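Veker Hand-Held Grippers (sold as a pair)
Wiping, folding and tidying by hand, with the gripper's fingers in place of your own

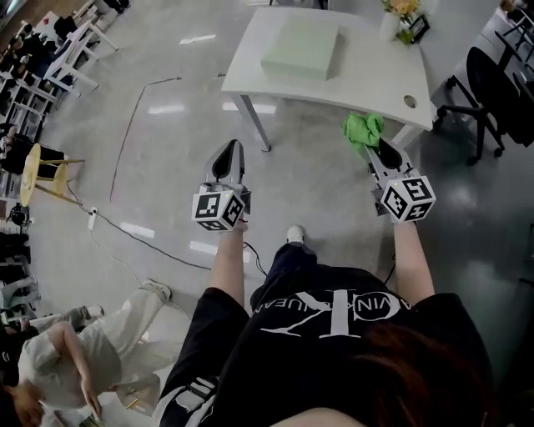 What you're buying

Hi, I'm Usman Dhanial, and I run the small shop side of Veker. I also packed most of the orders last December, so if your box came with way too much paper in it, that was me.

The Veker pair is two grippers you hold in your hands, one left and one right. You squeeze, the fingers close. You go about a normal job with them (wiping a table, folding a towel, putting boxes back where they live) and the recording of how you did it goes to train the robot that will be doing that job alongside you. No programming, no joystick, no typing in positions. If you know how to clean a desk, you know most of what you need!

Each gripper is gray, with a white cube on top that has black-and-white patterns printed on its sides. The camera you wear finds those patterns and works out where your hands are. The fingers come to a point and have a black pad on the inside, good for cloth and other floppy things that like to slide out of hard jaws.

Who it's for

We make these for workplaces that are bringing in a robot for the boring parts of the day and want their own people to teach it. Offices, laundries, hotel back rooms, stock rooms, that kind of thing. You don't need an engineer on the payroll. You do need one person who's comfortable plugging things in and naming files sensibly, and you need to give people real time to do it.

That last bit matters more to me than anything else on this page. Please don't buy a pair and then ask your cleaning crew to "fit it in" around a full shift. I've seen that go badly and I felt lousy about selling them the kit.

How it went at Zurinberg

Zurinberg rents out shared offices, and they were our first customer with more than one building. They had already ordered two Retamal robots, the wheeled kind with two arms, for resetting rooms between bookings. The robots were late, as robots are, so the people who normally reset the rooms got our grippers first and started recording.

I went over for the setup and stayed much longer than I'd planned, mostly listening. The crew had plenty to say! They were worried about hours, of course, and one woman asked me straight out whether she was training her own replacement. I didn't have a great answer. I sell grippers, I don't set anybody's schedule. What I did do was take the question to the manager with her standing there, and it ended up in writing: no cut in hours while the robots were being brought in, and recording time paid at a higher rate than regular time. They review it every six months. I can't promise you what they'll decide the next time around, and I told the crew the same thing.

What changed day to day was a mix. The robot took over wiping tables and picking up cloths and small litter in the evening, so the late shift got shorter and some of the people on it moved to mornings. Two of them loved that. One really didn't, he'd liked having the building to himself and his radio on. There's more walking between rooms now, checking on what the robot did and fixing the spots it missed, and a lot less bending over low tables. And there's a new job on the board called "recorder," and people take turns at it.

The thing I didn't see coming was the arguments about how to wipe a table. Everybody had their own way and all of a sudden it counted. Left to right, around the edge first, fold the cloth in half or in quarters... they ended up trying each way with the grippers and picking one. The old hands had a say in something they'd never been asked about before, and I got the feeling a couple of them enjoyed that quite a bit.

What it feels like to use

Weird for the first ten minutes, then fine. Your hands are farther away from the thing you're grabbing than you expect, so everybody closes too early at first and pinches air. Start with a cloth. A crumpled one is easiest because there's always a fold sticking up to grab.

Each gripper weighs 537 grams. That sounds like nothing, and it is nothing, until you've held your arms out in front of you for a while. My rule is 30 minutes and then a proper break, grippers down, go get a coffee. If your wrists hurt before that, stop before that. We've had people with small hands tell us the handle is a bit fat, and they're right. There's a slimmer handle in the spare parts list and we'll swap it for free if you tell us when you order.

One thing that takes getting used to is looking at what you're doing. You'd think you already do that, but people who've cleaned for years work half by feel, eyes already on the next table. For a good recording the camera has to see your hands, so you keep your head down a little and slow up. Some folks find it relaxing and some find it maddening.

Setting up a room

You don't need a special room. A regular work area with tables, chairs and shelves is better than a bare one, since that's what the robot will be rolling into. Things to sort out before you start:

Light. Turn on whatever you normally have on. If the floor is shiny and there's a window behind it, drop the blinds halfway.

Cables. Run them along the side of where you'll be standing and tape them down where people cross. I've tripped on mine. Twice.

Other people. They can carry on working nearby, just tell them you're recording and let them say no. Zurinberg hangs a sign on the door and anybody who'd like to stay out of it can use another room until it's done.

Clothes. Wear what you like, only keep long sleeves and long hair from hanging over the cubes. If a cube is covered, the recording has a hole in it.

The software end

Recordings open in Jurnex, which comes with the pair. It plays back what you did, shows you where the cubes got lost, and lets you throw out the bad tries. Throw them out! The first week everybody wants to keep everything. I'd much prefer you kept fewer and better ones.

Jurnex can blur faces before anything leaves your computer, and it's turned on when you install it. Leave it on, please. It also puts no names on recordings unless you add them. I've been asked by two different managers whether it can show who's the fastest recorder. It can't, and I'm not planning to add that. If people think they're being timed they rush, and you get a robot that rushes too.

In the box

Two grippers, left and right, with marker cubes fitted
Two thin black cables
A head strap for the camera (camera sold separately, see the list of ones that fit)
Seven spare finger pads
Three practice cloths
Hex key for changing the fingers
Jurnex license for one computer
A printed guide, which I wrote, so blame me for the drawings

Price and ordering

The pair is $1,362, shipping inside the US included. We don't sell a single gripper, sorry, the left and right are matched at our bench before they go out. If one breaks, send me that one and I'll match a new one to its partner.

Spare pads are cheap and you'll go through them faster than you'd think if you're working with wet cloths. Wipe them dry at the end of the day. Don't use solvent on the marker cubes, the print comes off and the camera gets confused. A damp cloth is plenty.

Stuff people ask me

Can we use it without a Retamal? Yes. We've tested with Retamal the most and that's where I can help you fastest, but Jurnex will export for other two-arm robots. Write to me with the model and I'll tell you straight if it's a bad match.

How long until the robot can do the job? Depends on the job. Wiping a flat table came along pretty quickly at Zurinberg. Folding took much longer and they still do the big tablecloths by hand.

Can lefties use it? Sure. Use whichever hand you'd normally use. Just don't swap the grippers over, because each cube is set up for its own side.

Will you come and show us? If you're within a day's drive, yes, and I'd ask that the people who'll be doing the recording are in the room, not just whoever signed the order. Bring your questions for me and your questions for the boss. I'll bring the extra cloths.

To order, use the button at the top of the page, or send a note through the contact form and put "grippers" in the subject line so it lands with me.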